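Brerkberg Shared Workshop
Minutes of the Working Group on Two-Arm Table Practice
Held in the upstairs room at Wellatstead, 2018-12-09

Welcome and apologies

The chair thanked everybody for coming out on such a wet evening, and thanked the Stetwood members in particular, who had the longest drive and had still brought cake. Apologies were received from two members. The minutes of the last meeting were taken as read, apart from one spelling mistake on the second page, which has been put right.

Matters arising

The draft code of practice has now been sent to all 178 people on the mailing list, and 13 sets of comments came back, most of them kind and several of them very thorough indeed. The secretary will reply to each one, though it may take until after the holidays. The question of a printed copy for each table was left over once more.

Section 4: cups, bowls and small loose items

This took up most of the evening, and the chair was good enough to let it run. The wording now proposed is that where two arms share a table, one arm should stay clear while the other is lifting or carrying, unless the task sheet says plainly that both are to move together. Members were happy with this, although there was a long and friendly talk over what "clear" ought to mean, and whether a distance should be given. It was felt that a distance would only suit some tables, and that the task sheet was the better home for it.

It was also agreed that cups and bowls used for practice should be plain and easily replaced, and that the person at the stop button should have no other job while the arms are live. 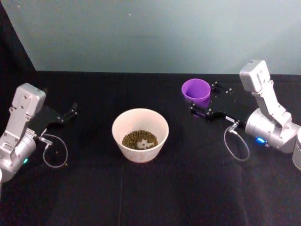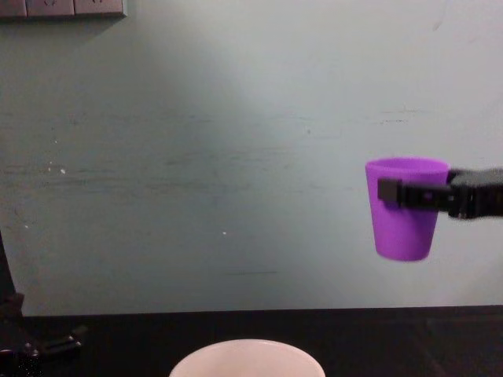
Purple cup and white bowl, with an arm to either side.

Tsuji wished it noted that the rule on staying clear, sensible as it is, says nothing of an arm that has been told to wait and is still powered. In Tsuji's view a waiting arm should be treated just like a moving one, with hands kept off the table until both have been stopped. There was a good deal of nodding at this, and the meeting agreed to add a sentence along those lines to 4.2, with thanks.

Section 5: handing over between sessions

Only lightly touched on, as time was getting short. The group liked the idea of a written note left at the table at the end of each session, giving any faults and the speed limit last set. Stetwood already do something of the kind and will send round their sheet.

Any other business

The heating in the upstairs room was mentioned again. The secretary will write to the landlord.

Next meeting

To be held in March, at Stetwood if their room is free, otherwise here as usual. Comments on Section 5 to the secretary beforehand, please.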